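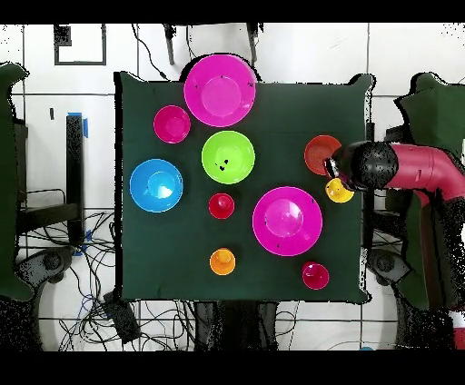

Walau Publishes Tabletop Handling Code, Edition 6

STALOW, April — By Rianne Van Beek, Walau press desk

Walau, the working group on good practice for small robot arms, today released the sixth edition of its Tabletop Handling Code. It sets out how a bench should be laid, cleared and written up when an arm is picking up household objects near people, and it runs to 77 pages. The last edition ran to a good many more, and members were polite about it. The tableware chapter is built on the kind of layout used at the Stalow bench: a dark green cloth, plastic bowls and cups in loud colors, and an arm reaching in from one side with its gripper between an orange bowl and a yellow cup. Anyone who has hosted a children's party will feel at home.

The draft drew 456 written comments. A surprising share concerned the word "cup." The code now says that a cup is whatever the test sheet says it is, provided the test sheet says so before the arm moves.

"We had people who could agree on stopping distances in an afternoon and then needed a month for crockery," said Şengül Değirmenci, who edited the new edition. "I have come to respect crockery."

What changes for test benches

Edition 6 replaces the old advice to "arrange objects sensibly" with rules that two strangers could follow and end up with the same table. The main ones are:

1. Plain cover. The work surface is covered edge to edge in one matte color that none of the test objects share. Wrinkles are allowed if they are noted. Lint is allowed too, after a long debate that the minutes record in full.

2. Cables. Power and signal lines stay off the work surface. Lines on the floor are routed away from wherever the operator stands, and the route is checked at the start of each shift.

3. Stacks declared. Nested items, such as the pairs of yellow and orange cups on the Stalow cloth, are entered on the sheet as stacks. A stack that comes apart during a run becomes two entries, and the run carries on.

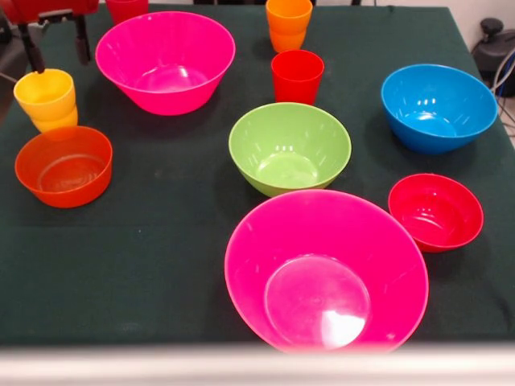
4. Rims over the edge. A bowl may overhang the table if the sheet says so. A bowl that overhangs by accident is to be moved by a person, with the arm stopped, and without commentary.

5. Stop within reach. One named person has a hand free for the stop control during every run. Holding coffee in that hand is now listed as a fault.

Who is adopting it

Porness, which supplies bench kits to schools and small labs, will print the checklist on the inside of its case lids. Nikolaidis will use the code for its operator course and has asked for a shorter version, to be called the short version.

Benches working to the previous edition have 6 months to switch. Old test sheets remain valid for runs already recorded. They may not be corrected afterward, however tempting the handwriting makes it.

"It's a document about putting bowls on a table," Değirmenci said. "I'd still ask people to read page one before they plug anything in."

The code is free to download from Walau. Printed copies are available on request at the Stalow office, which closes for lunch.

Last updated: April, 4:15 p.m.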